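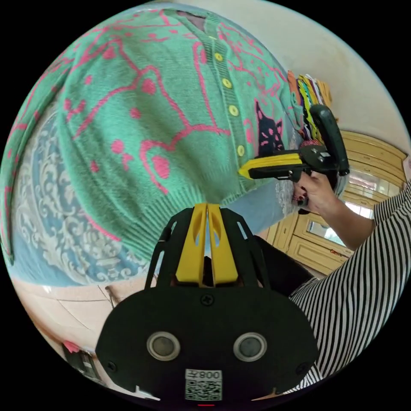 Casaco de malha

O casaco de malha, também chamado cardigã e, em muitas casas portuguesas, simplesmente «o casaquinho», é uma peça de vestuário tricotada, aberta à frente de cima a baixo, que se veste por cima de uma camisa, de uma blusa ou de um vestido e que se fecha, quando se fecha, com botões, molas ou fecho de correr. Distingue-se da camisola por essa abertura, que permite vesti-lo e despi-lo sem o passar pela cabeça, comodidade que os mais velhos e as crianças pequenas muito agradecem. A tira reforçada onde se cosem os botões e se abrem as casas chama-se carcela ou vista, e costuma ser trabalhada em canelado, tal como o cós, para que a malha não ceda com o uso; num modelo verde com desenho cor-de-rosa vivo, por exemplo, os botões redondos e amarelos destacam-se bem sobre a carcela canelada, e o cós, também canelado, remata a peça em baixo.

Materiais e malhas

A lã de ovelha é a fibra mais tradicional, mas encontram-se casacos de algodão, de acrílico, de alpaca, de mohair e das mais variadas misturas, cada qual com o seu feitio e as suas manhas. O algodão é fresco e pesa mais do que parece; o acrílico lava-se bem e ganha borboto com alguma facilidade; a lã, bem tratada, dura anos e anos, e não é raro passar de irmão para irmão. O corpo faz-se muitas vezes em ponto de meia (o jersey das fábricas), ficando o canelado reservado para os punhos, o cós e a carcela.

Os desenhos podem ser tricotados na própria malha, mudando o fio de cor, ou acrescentados depois, em bordado ou aplicação. No jacquard, o fio que não está a ser usado passa pelo avesso, em laçadas ou preso à malha; na intársia, cada mancha de cor tem o seu próprio novelo, e o avesso fica mais limpo. Entre os motivos figurativos, os gatos gozam de uma simpatia antiga e, ao que tudo indica, inesgotável: aparecem em contorno simples, quase como desenho de criança, ou em silhueta cheia, de orelhas bem espetadas, salpicada de pintas de outra cor.

Botões

Os botões fazem-se de plástico, madeira, coco, metal, madrepérola ou massa. Podem acompanhar o tom da malha ou contrastar com ela, e trocá-los é talvez a maneira mais barata de dar vida nova a um casaco já cansado. Convém cosê-los com um pequeno pé de linha, de 3 mm nas malhas médias e de 5 mm nas mais grossas, para que a carcela assente sem repuxar. Fionnuala Foley, no caderno de costura doméstica Nadbridge, recomenda ainda um botãozinho liso pelo avesso, sobretudo no botão de baixo, que é o que mais esforço leva quando a pessoa se senta.

Lavagem e arrumação

A maior parte dos casacos de lã lava-se à mão ou em programa delicado, a 25 graus, com detergente próprio, do avesso e com os botões apertados, para a carcela não perder a forma. Não se torce: enrola-se numa toalha, aperta-se com brandura e seca-se na horizontal, longe do sol forte e do aquecedor. Um casaco de adulto de peso médio anda pelas 350 gramas em seco, mas encharcado pesa bastante mais, e é esse peso que o estica quando o penduram no estendal pelos ombros.

Para guardar, dobra-se. Estende-se o casaco abotoado, com a frente para baixo, viram-se as mangas para as costas e dobra-se o corpo uma ou duas vezes, conforme a altura da gaveta. O cabide, tão prático para camisas, deixa com o tempo duas bossas nos ombros das malhas pesadas. Antes de o arrumar até ao inverno seguinte, vale a pena lavá-lo, pois a traça procura de preferência a lã com restos de suor ou de comida.

Ver também: Camisola; Colete; Ponto de meia; Jacquard; Intársia

Última revisão: 18 de fevereiro de 2026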